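Speaker notes, version for printing
The grip that did not open: a fault report from the sock task
Talk on April 23, 2019, 30 minutes including questions

Before start: check that the microphone works, put the water on the left side, switch the phone off. Speak slowly. The first two slides can go fast, the people in this room know what a bimanual station is.

Slide 1. Title
Good morning. Thank the organisers and thank Finbarr Hennessy, who invited me and who read the first version of these notes. He asked me to talk about a failure and to leave the good results for another day. I was glad about this, because I have been to many talks where everything works.

Say what I will speak about: one fault in the right gripper, how we understood it wrongly for several days, and what we changed in our safety routine. I will not speak about the learning part. If somebody asks about it, I can answer in the break.

Slide 2. The task
The project is called Kurholm. The work is small household handling with two arms: pick up a piece of clothing, stretch it, put it down flat. An operator guides the arms and a second person sits beside the table. The second person has the stop button. In our first plan this person was there only to put the clothes back between the runs. Please remember this, I come back to it on slide 6.

Say: soft things are difficult for a gripper. A sock has no fixed shape, and the finger can close on one layer or on two layers, and the motor current looks nearly the same.

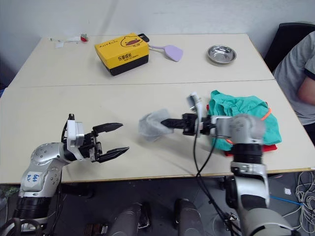

The run is divided into steps, and each step ends with a gripper command. Close, lift, bring the second hand, close the second hand, pull a little, lower, open both. The fault was in the last one. The right gripper received the command to open, it answered "done", and the fingers stayed closed.

Pause here. Let them think about the word "done".

The left arm opened correctly and went to its rest position. The right arm also went to its rest position, but it took the sock with it. The first time, we laughed. We wrote "sock stuck to finger" in the log and we continued. This was our first mistake and I want to say it clearly: we wrote an explanation in the log where we should have written an observation.

Slide 3. How often
We looked afterwards at the log of November. There were 442 runs with the sock. In 5 of them the right gripper did not open when it was told. That is a little more than one in a hundred, so it is easy to believe it is chance. The left gripper had no such event.

If somebody asks: yes, we looked also at the runs with other clothes, but there the log was not complete, so I do not give a number.

Slide 4. The wrong explanation
We believed in the fabric. The fingertips have small teeth, and knitted fabric can hang on teeth. It is a nice explanation and everybody in the group liked it, me too. So we put tape over the fingertips. For some days nothing happened and we were happy. Then it happened again, with tape.

What I learned from this: when a fault is rare, some quiet days prove nothing. We should have calculated before how many runs we need before we may say it is repaired. (Do not go into statistics here, there is no time. The table is in the handout.)

Slide 5. The cable
The true cause was the cable to the right gripper. It hangs down from the wrist over the edge of the table. When the arm reaches far to the left, to take the end of the sock, the cable is pulled at the connector. One contact was weak. The command to open was lost, and the driver software, which we bought together with the gripper controller from Mernero's reseller and then changed ourselves, did not wait for the real finger position. It reported "done" after a fixed time. This change was ours. I wrote it. The reseller's version was waiting correctly, but it was slower, and we wanted faster runs.

Say this part without hurry. People will remember that the speaker made the bug, and this is all right.
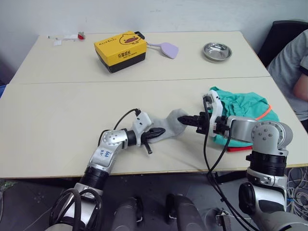

So there were two faults, one on top of the other. The bad contact alone would have given an error message, the operator would have stopped, and the cable would have been changed the same afternoon. The software alone would have done no harm for a long time. Together they gave an arm which moved away with closed fingers while the screen showed that they were open.

Slide 6. Why it is a safety matter
With a sock, nothing bad happens. But the person at the side of the table reaches in with the hand to arrange the clothes for the next run. This person looks at the screen, reads "open", and reaches. In the fourth event our colleague took hold of the sock to pull it free, and at this moment the contact came back and the gripper carried out a new command. The fingers opened. It could also have been a close command. She was not hurt. She told us about it only at lunch, as a funny story.

Wait a little after this sentence.

We stopped the work on the same day. We took the Skarnora checklist, which we already used for the bigger arms, and we went through it for this station from the beginning. The question we could not answer was very simple: how does the person beside the table know that the arm will not move?

Slide 7. What we changed
Read these from the slide, short:
The driver now waits for the measured finger position. If it does not come, the run stops with a message.
The cable is fixed with more length at the wrist, and we bend it by hand in the morning check while we read the signal.
The person at the side presses the stop before reaching in, every time, also when the arm is at rest. It costs time. Some operators complain, and I understand them.
In the log there are now separate fields for "what I saw" and "what I think".

The last point was the idea of Iordache, our technician, and for me it is the most useful of all. In the first week I found three entries of my own where I had written a thought in the field for seeing.

Slide 8. Still open
We do not know why the left side never had the problem. The connector is the same type. Perhaps the left arm makes shorter reaches in this task. We want to exchange the roles of the two arms and repeat, but it is not done yet, so please do not quote me on this.

We also have no good way to find a half-lost contact while the arm is moving. If you have done this in your laboratory, please come to me in the break.

Slide 9. Contact and thanks
Leave this slide on during the questions. Repeat each question into the microphone before answering, the back rows do not hear the front rows. If there is no question, show the current curve from the spare slides and explain the small step at the moment when the contact is lost.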